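作業ノート 詰め合わせ工程(水曜)
記入:Elikem Quartey

9:20
セルの電源を入れて原点出し。左右とも問題なし。先週Yayra Baidooさんから言われていた非常停止ボタンの位置は、Rosano側の図面が返ってくるまで今のまま。テープで仮表示だけ貼った。

10:30
人の持ち場の話。詰め合わせ台はいままで二人立ちで、一人が缶にチョコを詰め、もう一人が蓋とラベルを受け持っていた。双腕に替えたあとは一人になり、やることは補充、抜き取り検査、止まったときの復帰の三つ。手は空くが席は離れられない。Baidooさんの言い方だと「手より目が疲れる」。午前中に30分だけ代わってもらって自分も座ってみた。確かに、動いている腕を見続けるのは詰めるより疲れる。交代の間隔を短くする案をGatchalianの班にも聞くこと。

補充の人は種類を覚えなくてよくなった代わりに、復帰手順を覚える必要がある。手順書は今29ページ。現場で開ける量ではない。1枚にまとめたものをBaidooさんが作りかけているので、来週それを見ながら直す。

13:40
午後は缶と蓋の扱いを中心に確認。今月の通算で294缶、うち人が手を出したのが16缶。内訳は蓋まわりが多い。平たくて角が丸いので、つかむ向きを決めておかないと毎回違う持ち方になる。腕の速度を上げる話が出ているが、先に蓋の向きを決めたい。

指の黒い部分は擦れ傷が目立つ。予備をAnvilleに問い合わせ中。納期の返事はまだ。

14:50
色の違うチョコを混ぜて置いたときの見え方について、Brurkora向けの報告に書く文を下書きした。数字は月末にまとめて入れる。
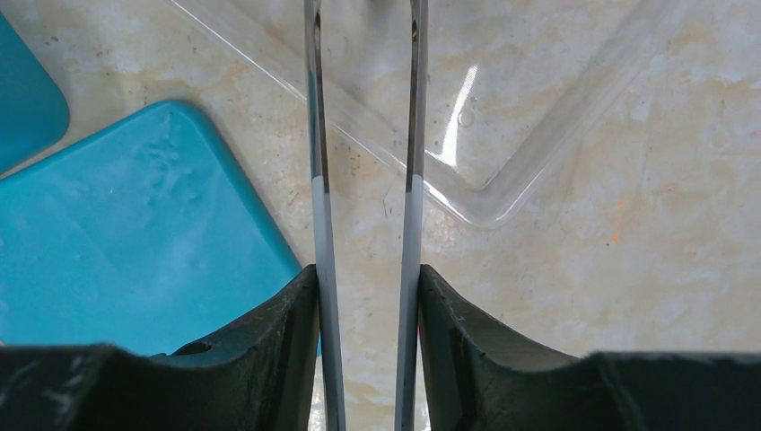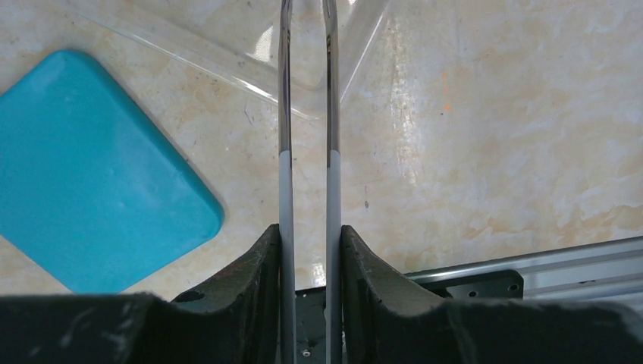
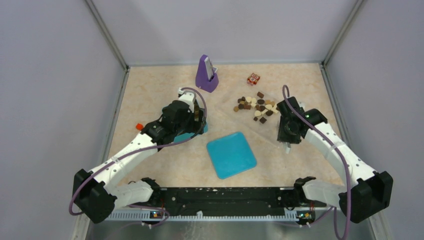
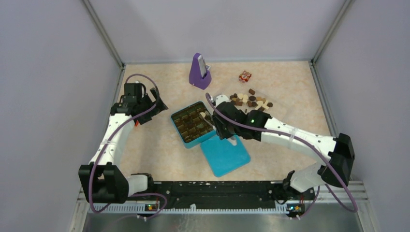 作業台、手首側と全体

作業ノート 第3冊 ― 16 ―

15:30
Baidooさんと立ち話。前に蓋を担当していた人は検査に移ってもらう方向で、本人も了解している。ただ、繁忙期に手詰めに戻す日があるなら、二人とも手順を忘れないように月に一度は手で詰める日を作りたいとのこと。賛成。日程は係長に相談。

抜き取り検査の記録用紙は、欄が手詰めの頃のままで「担当者」が二つある。片方を「復帰した人」に書き換えるか、様式ごと変えるか。様式を変えると品質の承認が要るので、当面は手書きで直して使う。

残り
・蓋の置き向きを決めて台に印をつける(自分)
・復帰手順の1枚もの、文字を大きく(Baidoo)
・交代の間隔、Gatchalianの班に確認
・ケーブルの取り回し、腕を伸ばしたときの余長をもう一度測る

16:45 電源断。鍵は事務所。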